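Sharing One Mains Outlet: Storage and Use of a Power Strip and Plug Adapters in a Study Bedroom

Project report, second-year module in Domestic Product Use
Submitted November

1. Background

Study bedrooms in the Lumbao residence were wired when a student owned a lamp and perhaps a radio. Each room has a single double outlet by the door, and the desk stands on the opposite wall. Residents fill the gap with extension leads, and the leads collect adapters. The project looked at how these items are kept, which of them stay plugged in, and whether a simple layout on the table makes them quicker to use and easier to check.

The work does not cover the fixed wiring of the building. It also leaves out kitchen appliances, which residents are not allowed to keep in their rooms.

2. Items

The set was made up from what residents said they used most often: a power strip with USB ports, a small charger, and plug adapters of different shapes. Adapters of the cube type were of interest from the start. They take up more room than a flat plug and can block the socket next to them. Colour was noted for each item, as residents tended to describe their own things by colour and seldom by rating or maker.

All items were laid out on a patterned cloth of the sort found on many desks in the residence. A plain surface would have made small parts easier to find and would have given results that were too favourable. The purple strip was set at a slant with its cable bunched at one end, and the pale blue charger and the dark blue cube adapter were placed to one side of it.
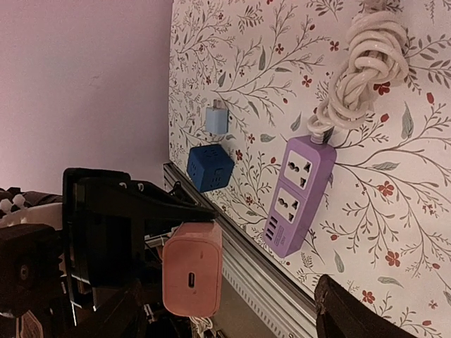

Kosia, commenting on the draft of this section, asked why the spare cable had been left bunched at all, given that a coiled lead under load warms up faster than a straight one and most printed advice says to unroll it fully. The comment went on to say that a layout which starts with a bunched lead is teaching the wrong habit, and that the report should either straighten it or state the load.

The point is accepted in part. Phone and laptop chargers draw little, and the bunch was kept as it matches how leads are stored in the rooms. The final layout sheet nevertheless tells the user to undo the bunch before anything larger is connected. A heater or hair dryer should not be run from the strip in any state.

3. Method

Three layouts were compared.

Layout A: everything in one drawer, cables loose.
Layout B: strip on the table, adapters in a lidded tin beside it.
Layout C: strip on the table, adapters next to it, with the most used adapter left in the strip.

For each layout the task was the same. The user had to find the named adapter, fit it to the strip, connect a charger and then return the items to their starting places. Time was taken from the first touch to the last. A failed fit, where the plug would not go fully home because a neighbour was in the way, was recorded separately and the task was carried on. Nothing was switched on at the outlet during the timed part.

The strip was turned between trials so that it lay either across the table or front to back. This was added after the first day, when it became clear that the direction of the cable affected where people put the adapters down.

4. Results

Layout A took the most time in total, 1890 seconds over the full set of trials. Layout C took 846 seconds. Layout B fell between the two, and most of the loss there came from opening and closing the tin.

There were 9 failed fits, most of them with the cube adapter. Turning it did not help in every case, as the body overlaps the next socket in either direction. Upright adapters with a narrow base gave far less trouble and could be left in the strip without getting in the way of the other outlets.

The front-to-back position worked best with Layout C. The cable end points away from the user, the spare length lies behind the strip, and the free sockets are nearest the hand.

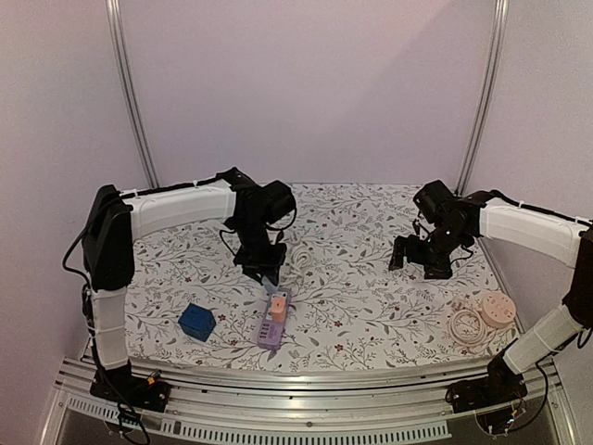
The side-to-side position had one advantage, which was that a laptop could be placed behind the strip with its lead kept short. On a narrow desk this may matter more than the time saved.

5. Limits

The cloth was the same in every trial and its effect was not measured. Only one strip was used. Strips with wider spacing between sockets, such as the Clolto type supplied to the newer rooms, would probably give fewer failed fits.

6. Recommendations

Keep one narrow adapter in the strip and store the rest beside it. Put cube adapters in the end socket or leave them out. Lay the strip front to back where the depth of the desk allows. Check the casing and pins of each adapter at the start of term, and throw away any that are cracked or scorched.

A copy of the layout sheet is held with the Monine project folder. The timing tables are in Appendix 1.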